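Iketell two-arm bench cell
Section 4: Knife work, set-up and daily checks

Rev. by Farhad Kazemi, Mon 30 October. Replaces the June sheets, bin those.

Read section 3 first (homing, e-stop test). Don't skip the e-stop test becuase the last shift did it.

4.1 Before power

1. Drives off, key out, key in your pocket.
2. Wipe the table. Dry cloth to finish. A damp table lets the board creep.
3. Check finger pads on both grippers. Shiny or torn, swap them. Pads are in the Abbasi drawer, sold in pairs, change both.
4. Mount bolts on both arms, finger check then the short hex key. Snug only. Stripped one already this year.
5. Cables clear of the elbow through full travel. Move the arm by hand to be sure.

CAUTION: Cut gloves on any time the knife is out, drives on or off.

4.2 Board and stand

1. Board flat on the table, handle hole to the left, long side running left to right. A few degrees off is fine, the routine corrects for it.
2. Press each corner. If it rocks, turn it over or get another one.
3. Black upright stand goes right of the board, on bare table. Nothing touching it.
4. Run BOARD FIND. Wait for the green line on the Kollavden panel before you go on.

Note: a printed board is OK for BOARD FIND, a glossy one isn't. Glare throws it off.

4.3 Loading the knife

1. Right arm to LOAD pose, speed 15 percent.
2. Open the gripper. Hold the knife by the spine, edge down, tip pointing left.
3. Handle between the fingers, butt end left sticking out a bit past them. Fingers on the handle only, never on the blade.
4. Close at force setting 400. Tug test, straight back, then twist. Any slip, open and redo.
5. Step out past the yellow line. Jog to HOVER.
6. Blade should be level over the board. Look from the side, not from above. If the tip droops, re-grip, don't fix it in software.

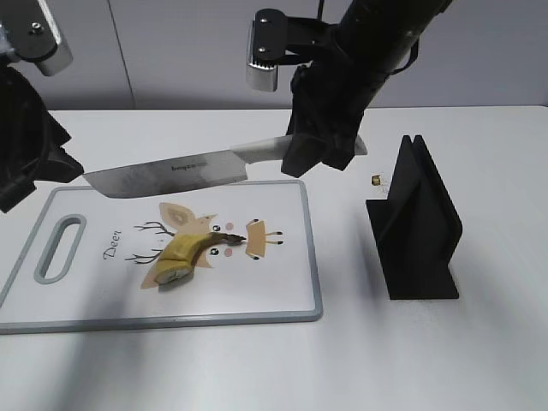 Fig. 4-1. HOVER pose. Knife level in right gripper, left gripper empty, banana on the board.

4.4 Left arm

1. Left gripper stays empty at this stage. Confirm on panel: L EMPTY.
2. Check the gap between left fingers and knife tip before any move. They sit close at HOVER. If you've changed finger length, re-teach the left pose first.
3. Run DRY PASS, 2 cycles, no food. Hand on the stop button the whole time.
4. Place the food. Drives in HOLD when you reach in, and wait for the amber light.

CAUTION: Do not reach between the arms. Go in from the front, low, and come out the same way.

4.5 After the run

1. Right arm to LOAD, hold the spine, open gripper, knife out. Wash by hand.
2. Crumbs and bits off the table, inclding around the stand base.
3. Wipe fingers, no solvent. Solvent wrecks the pads.
4. Log the cycle count. Right gripper gets regreased at 3000 cycles, Cunon white grease, small dab on each slide.

4.6 Faults

Knife rotates in grip: pads worn or handle greasy. Clean both, repeat 4.3.
L EMPTY won't show: dirt on the finger sensor. Wipe, re-home left arm.
BOARD FIND times out: lights off over the bench, or the board is too close to the table edge.
Arm buzzes at HOVER: payload not set. Pick the right knife on the tool page.

Anything else, drives off and call Parisa Bakhtiari or Nima Dehghan. Don't open the controller cover.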